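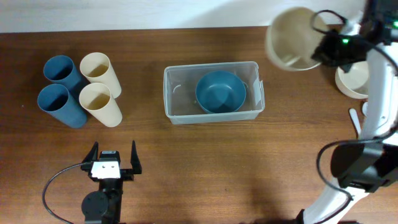

Jallidbridge Traders marketing subgroup
Minutes, February meeting, started 6.10 pm

Present: Quyên Diệp (chair), Marg, Tomasz, Priya, Del (notes)
Apologies: Hamish

1. Last minutes
Accepted. Del to fix spelling of Prasertsri on the website copy.

2. Email list
Now 234 subscribers after the spring clean. Open rate up on the short newsletters, down on the long one. Tomasz wants fortnightly, Marg says monthly is plenty. Agreed: fortnightly until Easter then look at the numbers again. Subject lines to stay under 40 characters.

3. Loyalty card
Wodier quote received for printing. Dearer than last year. Quyên asked if we could go digital, Priya not keen, half her regulars don't have the app and won't get it. Long discusion. Left as paper for now, order 200, Priya to ask for a better price on the heavier stock.

4. Saturday trading promo
Brandcombe centre is running theirs the same morning. Move ours? No, posters already up. Tomasz to redo the Facebook post with the correct start time (9 not 10). Prasertsri happy to put $60 toward the colouring comp prizes. Thanks to them. Marg to collect vouchers.

5. Customer survey
Draft too long. Cut to one page. Take out the postcode question, keep "how did you hear about us". Quyên to recirculate, comments back to her by Thursday pls. Paper copies at each counter plus the link on reciepts if the tills allow it. Del to check.

6. Other
Hamish's window signage item held over.
Shared logo folder is a mess, old green version still getting used. Priya to archive.
Parking sign complaint not ours, passed to council.

Closed 7.25 pm. Next meeting same place, Marg bringing the projector lead.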